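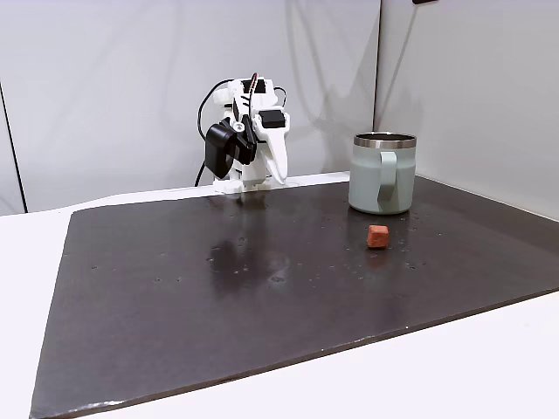
Fig. 1. Sage-green mug with a steel rim, orange-red cube in front of it, dark board underneath.

Drawing for Beginners, Unit 3: the mug and the cube

Okay, so last week we did boxes, boxes and more boxes, and I promised you something round. This is your mug week! Print Fig. 1 if you like, or set up your own version at home with any straight-sided mug and any small block (a toy one is fine, a sugar cube is fine if you're patient).

Start with the board, very lightly. I want you to get into the habit of putting the ground in before the things that sit on it. Most of the floating mugs I got back in February came from people who drew a gorgeous mug first and then tried to slide a table under it.

Now the mug. Look at the sides before you draw them. They taper a little, and only a little. If you exaggerate it you'll end up with a flowerpot — I have a whole folder of flowerpots. Put in a faint center line, then the rim as a full ellipse, front and back, going right through. Then the bottom curve. It should be a bit rounder than the rim, and yes, I know the bottom of the mug is flat! You're looking down at it, so the curve opens up the farther it gets below your eye. Edeltraud Widmer's handout from Unit 1 explains this better than I do, so dig it out.

The handle comes off the front left, toward you, which makes it the hard part. It's a wide loop that starts just under the rim and comes back in near the base. Mark those two points first and join them last.

Shading. The body is matte, so keep your tones soft and close together. The rim is brushed steel and does the opposite: a band of silver and dark gray with a fairly quick change between them. Leave the paper alone for the light bits and press hard for the dark ones. The inside of the mug is one dark ellipse, and you can fill it in flat for now.

The cube is small, so please draw it small. People always make it bigger, I think for the color. If you're using pencils from the Skernavov set, lay the orange down first and go over it with red.

To hand in: one line drawing, one shaded drawing, both on the same sheet. Give it 23 minutes for the lines and as long as you want for the shading. Bring it on Sat 9 August. Teodora Nedeljković is taking the first hour that day and will start with the handles, so have a soft eraser with you.

Reading: Entwistle, chapter 14, ellipses only. Skip the part on bottles, we'll get to those in Unit 4.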